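4.3 Greifer und Handkameras an der Wäschezelle einrichten

Wenn die Basisplatten fest auf der Schiene sitzen und beide Arme ihre Referenzfahrt hinter sich haben, kommt der Teil, den ich am liebsten mag — jetzt darf die Zelle endlich Stoff anfassen. Plant beim ersten Mal um die 30 Minuten ein, später geht das viel schneller.

1. Not-Halt testen, und zwar an beiden Armen (ja, auch wenn ihr das gestern schon gemacht habt!).

2. Greiferfinger mit einem trockenen Tuch abwischen. Flusen setzen sich gern in die Rille an der Innenseite.

3. Ein dunkles Hemd auf den Boden der Zelle legen, ruhig zerknautscht. Glatt gebügelt bringt der Test wenig.

4. In Kutora das Profil „Stoff weich“ laden und den linken Arm langsam an eine Falte fahren. Die Fingerspitzen sollen den Boden nur eben berühren.

5. Rechten Arm nachziehen, dann die Bilder der Handkameras mit der Übersichtskamera vergleichen.

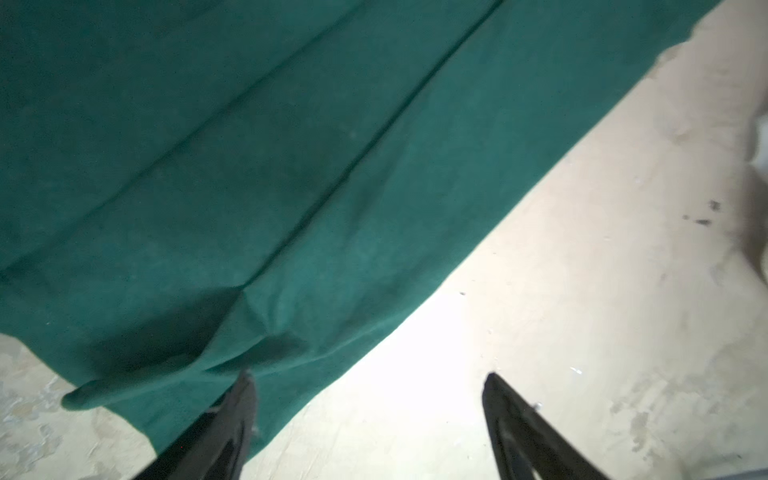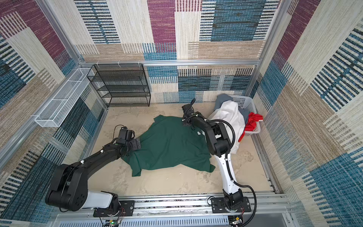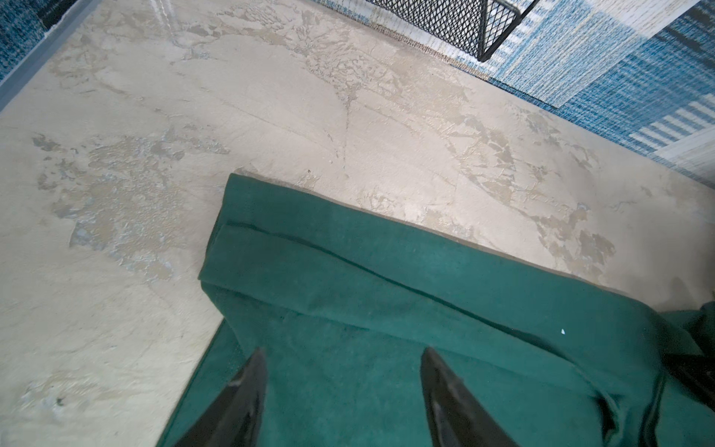
Fotos: Zoriana Tkachenko / Werkstatt Brosholm

6. In beiden Handkamerabildern müssen unten die zwei Finger zu sehen sein. Fehlt einer, sitzt die Kamerahalterung verdreht: Schrauben lösen, nachrichten, wieder anziehen.

7. Auf die Helligkeit achten. Im ersten Bild ist der Boden zwischen den Fingern fast weiß, da würde ich die Belichtung eine Stufe herunternehmen und noch mal schauen.

8. Griff dreimal wiederholen und jedes Mal an einer anderen Falte ansetzen. Rutscht der Stoff weg, die Greifhöhe in kleinen Schritten senken.

Achtung: Nie mit der Hand zwischen die Arme fassen, solange die Antriebe Strom haben. Auch nicht kurz, um einen Ärmel zurechtzuzupfen!

Hinweis: Schaut euch bei der Gelegenheit die Kabel an. Am Handgelenk brauchen sie eine lockere Schlaufe, sonst zerren sie bei gestrecktem Arm am Stecker. Mir ist das bei der Zelle in Wolde passiert, und ich habe den halben Donnerstag nach dem Wackelkontakt gesucht.

Die Werte zum Schluss unter eigenem Namen speichern. Das Profil „Stoff weich“ wird beim nächsten Update überschrieben. Weiter geht es mit der Korbposition in Abschnitt 4.4.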